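**Purnitz poster swap fills the library hall for a second year**

PURNITZ, 22/03/2022 – If you walked past the town library this weekend and wondered why so many people were coming out with cardboard tubes under their arms, the answer is the Purnitz Poster Swap, and what a swap it was!

Nearly 600 people came through the doors over the two days, up from 200 at the first one last October. They brought film posters, old travel prints, hand-drawn maps, festival bills, school art projects and one enormous chart of freshwater fish that went home with a very happy dentist.

The rules are simple. Bring a poster, get a ticket. Trade the ticket for any poster on the tables. No money changes hands, and every poster counts the same, whether it came from a museum shop or a kitchen table.

"People kept asking me what theirs was worth, and I kept telling them it was worth one ticket," said Ermelinda Barros, who started the swap after moving to a smaller apartment and finding she had more art than walls. "By Sunday lunch they had stopped asking and were just digging through the piles with everybody else."

The busiest corner belonged to Thảo Khúc, an illustrator who runs the Đào print studio above the bakery on Mill Street. She had set up a small hand press and was letting children ink and pull their own prints, which they could then swap like any other poster. A line formed early on the first morning and it never really went away. (Your reporter stood in it, behind a number of much shorter people, and came home with a slightly smudged heron.)

Khúc said the bold, simple designs go fastest, especially with teenagers and college students fixing up their first rooms.

"They want color, and they want a lot of it," she said. "They aren't saving up for one big framed picture over the couch. They'll put up a whole bunch together, over the bed or the desk, and move them around when they get bored." 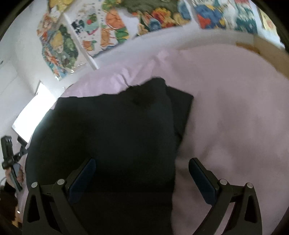 Getting all that paper up without wrecking the paint was the subject of the weekend's best-attended talk, given by Carys James, a picture framer from Dasent. She filled every chair in the reading room and had people sitting on the floor by the atlases.

Her advice was wonderfully practical. Leave a rolled poster flat under some heavy books overnight before you hang it. Lay your whole arrangement out on the floor first and take a quick picture of it with your phone. Start with the piece you like most, put it near eye level, and build out from there. And wipe the wall with a dry cloth before you use any kind of sticky strip.

"Dust is what makes posters fall down at three in the morning," James told the crowd, to a big laugh from those who had clearly been there.

She also had kind words for plain old thumbtacks. A tiny hole is easy to fill, she said, while a strip of peeled paint is a whole afternoon's work.

Ward Claeys drove over from Vuvach with 23 railroad posters that had belonged to his uncle, and he had planned to part with five. By the end of the first day he had swapped every one of them.

"I got talking," Claeys said. "Somebody would tell me they took that very train as a kid, and then how do you say no?" He went home with a stack of circus prints, two star maps and a drawing of a goat by a seven-year-old, which he says is going in the hallway.

Library director Wendelin Mösli said the swap had brought in plenty of folks who hadn't been inside the building in years. Many of them signed up for a library card on the way out, and the art books section was picked nearly bare.

"I had to go down to the basement for more, and those went too," Mösli said. "I'd have lent out the shelf labels if they'd let me."

Leftover posters have been sorted into flat boxes and will stay at the front desk through the end of the month. Anyone with an unused ticket can still come in and pick something. Teachers who would like a bundle for their classrooms can leave their name with the desk staff, and there are some lovely big nature charts in there, so don't wait too long.

The next swap is set for October, again in the library hall. Barros is hoping to add a table just for postcards and another for picture frames, and she would love to hear from anyone who can lend folding tables. Khúc has already promised to bring the press back, along with a second one to help with the line.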